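Storel sorting hall: what changed for the people on shift
Speaker notes, Lino Lo Presti
June 9, 2021

Slide 1 - Title
Introduce Phúc Hầu, who ran the night shift during the changeover and will take the questions on rotas. Ask for the lights to be lowered at the front only.

Slide 2 - The job before
Mixed returns arrive in crates. Each item was lifted, identified and placed in one of 13 bins by hand. Two people per bench, job swap every 80 minutes. Main complaints in the staff survey: wrists, noise, and the pace being set by the belt.

Slide 3 - What was installed
Dralline supplied the arm and hand, Dantas the bin control. Godo is the stock system and was left as it was. The arm picks from the crate. Staff handle what it rejects, and anything marked fragile. Do not read out the parts list, it is in the handout.

Slide 4 - New tasks
Clearing rejects. Checking grip settings at the start of shift. Cleaning the wrist camera lens. Logging stops with a cause code. The last one took longest to settle - there were 34 codes in the first version and people used "other" for nearly everything. Cut to five in May.

Slide 5 - Pay and grading
Bench staff were graded as manual handlers. The new tasks sit between that grade and technician. Storel added a step on the scale after the works council raised it. Say plainly that this came late, and that two experienced people had moved to other sites by then. If asked for pay rates, refer to the handout.

Slide 6 - Pace
The arm does not slow down towards the end of a shift. Rejects therefore arrive at a steady rate, and the person at the reject bench had no natural gap. Phúc's change: the bench operator can hold the queue from a button at hip height, with no reason code required. Pause here and let him add to this.

Slide 7 - Training
Half a day in the classroom, then three shifts alongside a trained operator. The classroom part was too heavy on menus. Operators asked for more time with the wrist view, as the curved picture takes practice to read and the hand fills much of it. Next version starts there.

Slide 8 - Open points
Cover for breaks at the reject bench. Who may change grip settings on nights. Whether wrist recordings can show staff, and how long they are kept - draft rule is with the works council.

Slide 9 - Wrist view
Leave up during questions. 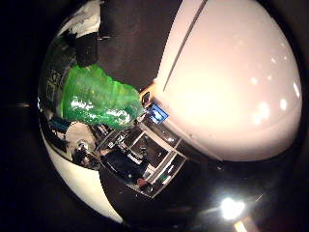
Wrist camera view: finger against a green object, white shell of the hand at right.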